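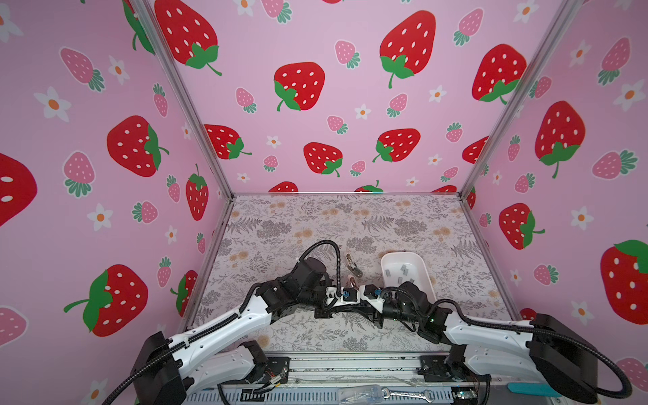

Bench notes, June - what to buy for cell two

Started the day meaning to tidy up the cell and ended up with the budget sheet open instead. We get one order in before the money window shuts, so I want my thinking on paper before I talk myself into something silly.

First up, grippers. The Cimov quote came back at 395 for a spare pair of fingers with the mounting screws, and I think we should take it. If a finger goes we're stuck waiting on shipping, and I'd much rather have the spares in a drawer. Diltbridge do a cheaper set but they want us to buy the adapter plates too, and by the time you add those up it's the same money (plus an extra thing to lose).

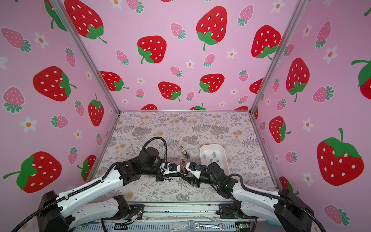
Second, cables. I keep going back and forth on this one! A proper cable guide for both arms is 200 from Mamimari, and I'd love to have the loops held down a bit. But cell two will need its own, so do we order two sets now or try one first? Leaning toward one set, fitted here, and if I still like it in a few weeks we get the other out of the small parts money.

Props cost next to nothing so I'm not going to agonize. Stapler, staples, hair clips, a wrench, a white tray - all of it can be bought twice without anyone signing anything. 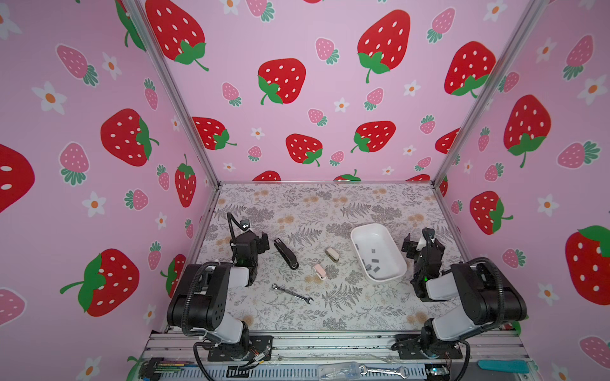
I'd also like a second copy of the same wallpaper and the same tablecloth, before the shop stops carrying them. Strawberries and ferns forever, I guess. If the two cells look different we'll never know what we're comparing, and paper is a lot cheaper than arguing over it later.

Alarcón can cut the aluminum for the new base rail. Lead time is 7 working days, and I've asked them to quote with the brackets and without. 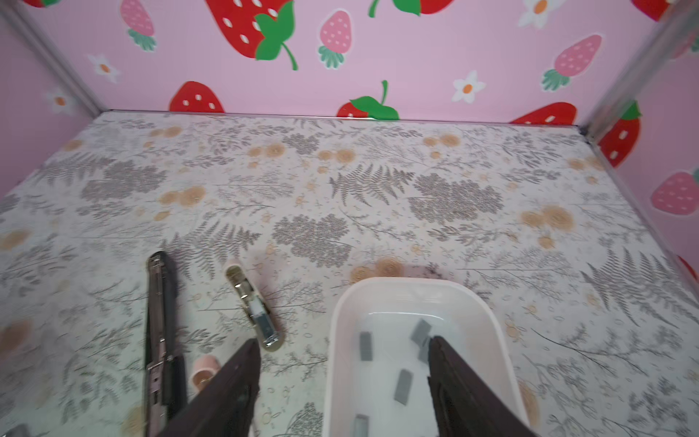
Wrist cameras are the one I haven't settled. I want spares, but the price moved since I last looked and I need to check it's still the same mount. Holding that line open on the sheet.

To do: say yes to Cimov, chase Alarcón, measure the rail again before they cut anything.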